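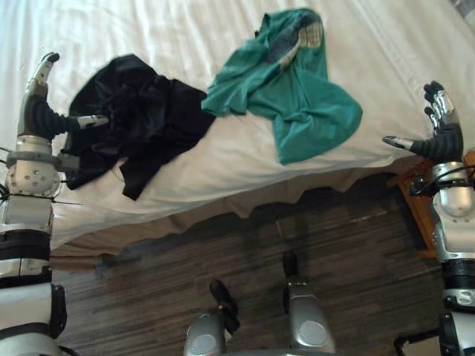 Laundry on the Bed: a small gallery
Words by Zuleica Rangel

I love a bed as a folding table. White sheets, a good wide surface, and every colour you put down on it looks twice as bright — teal especially! 

Black and teal, side by side on the white. The black one is bunched up in a proper heap with its sleeve-like tails wandering off towards the front of the mattress, and the teal is all twisted, with a bit of grey and white pattern peeping out where the cloth folds over. I do like that surprise of pattern.

A word for the bed skirt too, beige and ruffled and hanging in lovely loose folds. Janaína Figueiredo has been trying to talk me out of bed skirts since July and she hasn't managed it yet.

If you fold on the bed as well, do tell us how you go about it. I start with the darks and shake everything out first, Arlindo Leite swears by doing all the T-shirts in one go, and we've had 237 messages on the subject already (keep them coming!). The kitchen gallery is next, with tea towels — lots of tea towels.

Page updated November 11, 2024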